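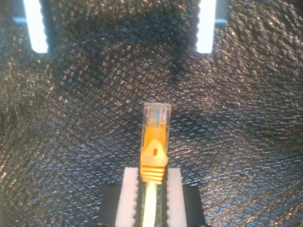

# Snagless boots won't come out of my switch and the clips keep snapping. What am I doing wrong?

**posted by Yara Daher, 11 June 2026**

Hi all. I do the phones and computers for a small furniture importer (I was hired for the phones, the computers sort of happened to me) and I've got a little black open rack in the back office with a blue metal Netgear switch on top. Two rows of ports across the front.

My trouble is with the cords. Whoever was here before me bought a big bag of yellow ones from Bamex with the molded boot, the kind with a hood over the clip so it doesn't snag. Great for pulling through the back of a desk. Terrible for getting out of the switch! When there's one on its own I can squeeze it and it pops right out. When there are cords on both sides I can't get my finger onto the hood at all, so I end up wiggling and tugging, and last week I broke the clip on two of them. Now they sit in the port and look fine but slide out if you breathe on the cable. The accounts printer has been dropping off the network and I'm fairly sure that's why.

So, a few things I'd love help with:

- Is there a trick to unplugging these in a full row? I've tried a small flat screwdriver and I scratched the front of the switch, so I stopped.
- Some of them feel mushy going in and I never get a click. Is that the boot being too stiff, or the plug?
- Should I just cut the hoods off with a craft knife?
- If I replace them, does it matter that some of the new ones I was given are white and some are yellow? My boss wants them all one color because it looks nice.

None of our runs are long. The longest goes out to the showroom and I think it's under 200 feet. Everything in the rack itself is 3 feet or less. I'm not scared of doing it by hand but I'd rather not break the rest of them before the weekend. Thanks in advance, and sorry if this gets asked a lot!

---

**kalley_dave**

Replace them. They're cheap. Cut hoods look awful and the clip breaks anyway.

---

**PatchPanelPam**

Oh, I feel this one. I inherited a closet full of hooded cords at my last job and had sore thumbs for a month. Let me go through it the way I'd do it if I were standing at your rack.

### Look at the plug before you blame the switch

Take one of the mushy ones out (or a new one from the bag) and hold it up under a decent lamp. The head is clear plastic on most of these, so you can see the colored wires lying next to each other inside. What you want is all of them running right up to the front end. If one stops short, that cord goes in the trash, I don't care how new it is.

Then press on the hood with your thumb and let go. It should go down easily and come back up by itself. On a bad batch the hood is so stiff that it holds the clip partly down, and then you get exactly what you're describing - it goes in, no click, and it walks back out over a few days. You can sometimes loosen them by flexing the hood back and forth a few times. I've had luck with maybe half. The other half were junk.

### Putting them in

Hold the plug by the sides, straight behind the port, and push it in level. Most people (me included, for years) push on the cable, and it bends at those little ridges behind the hood and the plug goes in crooked. Push until it clicks, then give it a small tug. A tug, not a yank! If it moves, it isn't in.

I like to run the cord out of the way before I plug it, so there's no weight hanging off the clip while I'm fiddling. And when you have a stack of cords to do, start at one end of the switch and work along. If you hop around filling gaps you'll be fighting your own cables by lunchtime.

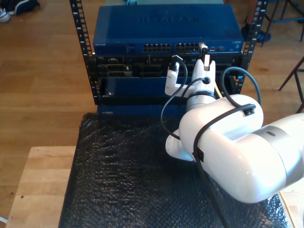

### Getting them out of a full row

Okay, the tricky part. Push the plug IN first, just a hair, and then squeeze the hood and pull. That first little push takes the load off the clip and it lets go much more easily. If you pull first and squeeze second, the clip is jammed against the port and that's when it snaps.

If you can't reach the hood, unplug the neighbor on the easier side and get it out of the way. I know, it's annoying, and someone's computer will blink. Do it at the end of the day and write down what came from where. I put a bit of masking tape on each cord with the port number before I touch anything.

No metal screwdrivers. I use a flat plastic stick that came with a phone repair kit, slide it in over the hood and press down gently. A popsicle stick with the end shaved thin works too. Zenis makes a proper little tool for it and I owned one for a while, but I lost it behind a cabinet and went back to the popsicle stick.

### The craft knife

Please don't, at least while the cord is plugged in. I tried it on a spare and nicked the clip on the first go. If you really want to do it, do it at a table on a cord you can afford to lose.

### Color

It makes no difference to the network. The plastic is just plastic. I'd gently argue with your boss, though, because two colors are handy. I had yellow for desks and white for anything that must not be unplugged, and it saved me once when a temp went in there looking for a free port. If he wins, labels do the same job.

Your length is fine, by the way. The usual limit is 100 meters from end to end, and you're well inside that.

And do replace the two broken ones today. I bet your printer behaves after that.

---

**ronnie_k**

Mostly agree with Pam, but I'd skip the hooded ones entirely when you buy new. Inside a rack nothing is getting dragged through anything, so the hood isn't doing you any good. Get slim ones with the clip bare or with a thin boot. I bought mine from Kanaan last November, a mixed box of 91 (don't ask me why 91, it was a clearance thing), and I've broken one clip so far, and that was with my elbow.

One more idea: if you've got free ports, spread out. I only fill every other port wherever I can get away with it. You lose some ports but your fingers fit.

Also check the cord at the printer end. Those get kicked.

---

**Yara Daher**

Thank you! The push-in-first thing worked on the very first one I tried, I said "oh!" out loud in an empty office. Three of the cords from the bag have that stiff hood Pam described, so they've gone in a drawer. And Ronnie, you got me - the printer end had no clip left on it at all. New cord on both the printer and the front desk phone now. I'm still losing the argument about the colors.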